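12 May 2022

Bus was late, so I walked from the Bellville stop and came in through the loading side with wet shoes. Deepika already had the coffee on and the rota pinned up. The rota has a new column. It used to go Early, Late, Off. Now it goes Early, Late, Off, Arm. I am Arm all this week and half of next.

Being Arm means you stand by the white table and teach the thing to tidy up after lunch prep. I have worked at Plusomley for long enough to have trained 15 kitchen hands, three of whom stayed, and none of them needed to be shown a tomato more than once. The arm needs to be shown it from every side. Then it needs to be shown it again with the cup moved two inches over. I asked Deepika if I could have a trainer's supplement, as I got for the humans. She said she would ask. She has the face of a woman who will not be asking.

To be fair to it (Kimutai says I should be fair to it, he sent a whole message about being fair to it), it does not phone in sick and it does not play its music through the prep speaker. It has no opinion on the fan. What it does have is a way of stopping dead over the table while it makes up its mind, and everybody in the kitchen stops too, knives in the air, as if somebody's grandmother was about to give a speech. Then it goes down, closes, and we all get back to the onions a little embarrassed.

Things that have changed since they put it in, since I said I'd keep track:

The fruit station has moved to the cold end. I liked the warm end.

Break is now at 10:30 on the dot, when the arm gets its check. We used to take it when the soup went on, which was sometimes ten and sometimes never.

No more stacking cups in cups. It can't tell one from two. I have stacked cups for my whole adult life and my hands still do it when I'm not looking, and then there's a beep.

Ogola has stopped singing. He says it isn't connected.

We do 300 lunch boxes on a heavy day and the plan from Hustier, who sold us the thing, is that by September it will take the sorting and the wiping down, and the hands will be "released to higher value tasks." I asked Kimutai on the phone what the higher value tasks were. He works for them, so he ought to know. He said garnish, probably. I've been thinking about that all afternoon. Twenty-two years and I am to be released into parsley.

But I'll put this down too, seeing as it's my diary and I needn't win the argument in it. My wrist didn't hurt today. Clearing the table is the part that does it, the reach and twist, a few hundred times before two o'clock, and I've been wearing the brace on and off since the winter. I hadn't put it on this morning and only noticed at the sink. I did not mention this to Deepika. She would have put it in a report.

After lunch we did rounds with real produce. Yesterday was the rubber practice shapes, which it loves. Real things roll, and they have soft spots, and somebody has always had half the avocado. Kimutai had sent me the login so I can see what the hand sees. I kept one picture from it, mostly because I wanted my sister to see what I look at all day.

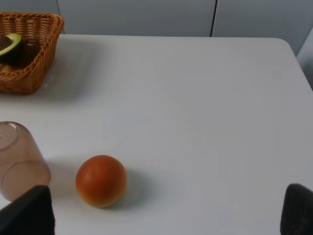
My new colleague's view of the table. Avocado in the basket, cup upside down, round one still to go.

She wrote back, "Where are you in it?" I told her I was standing off to one side with a clipboard, which is where I am generally to be found these days. She said the basket was nice. It is nice. It's nicer than anything we send the customers' food out in.

We ran 27 rounds before Deepika called it. I wrote each one up on the sheet: what was on the table, where, did it pick the right thing, did it put it down like a person or like a dropped shoe. The shoe column is mine. Kimutai has asked me to rename it before he passes the sheets on, and I have said I'll think about it.

The new girl asked me at the lockers whether she should bother learning the old way of doing the station, if it's only till September. I said yes before I'd thought about it. Then I showed her, both of us in our coats, using her gloves and my lunch tub. She's quick. She also stacked the cups, bless her.

Brace is in the drawer. Arm again tomorrow. Must buy plain socks, and ask Ogola what he'd charge to start singing again.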